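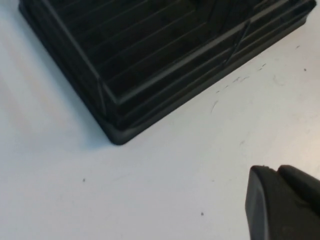
Home & Workshop Desk, Cullance Magazine

The Lid With Nothing Under It

Every household has one piece of black plastic it is afraid to throw away. Ours at the magazine has ridges along the top, a curved seam sweeping across them, and a stepped rim that suggests it once sat very firmly on something. It has been on the white table since Mon 5 August, and in that time it has been called a vent, a cover, a speaker and, by the art department, "handsome."

I started asking about it because I had 968 words to fill on clearing out the storeroom. I'd planned to write about shelving. Shelving can wait.

Gebhard Schnyder, our repairs columnist, turned it over, turned it back and announced that it belonged to a Drunska fan heater. Rosalie Mösli owns a Drunska fan heater. She brought it in the next morning, and the two had as much in common as a canoe and a toaster. Gebhard now says it must be from the older model.

Nadja Wallner took the practical view, which was to measure the thing and write to people. The parts counter at Sutter replied within the hour to say it wasn't theirs and would we like a catalog. We would, as it happens. It's 25 pages of other black plastic, most of it ribbed, and I've read it twice.

There is a case for ridges. They hide scratches, they let air through if there are gaps between them, and they make a cheap molding look as though an engineer lost sleep over it. They also collect dust with real commitment. A dry paintbrush gets most of it out of the grooves, followed by a damp cloth wrapped around a butter knife. Don't use the good butter knife.

The table hasn't come through the month so well. There are scuffs and dark flecks on the white top, and Remo Oberholzer in production would like it known that they don't wipe off with a sleeve. He suggests baking soda on a wet sponge, in small circles. He has suggested it to me several times now, holding the sponge.

We've set a deadline — the end of September. If the rest of it hasn't surfaced by then, the lid goes into the box marked Misc. 2, on top of the shelf brackets.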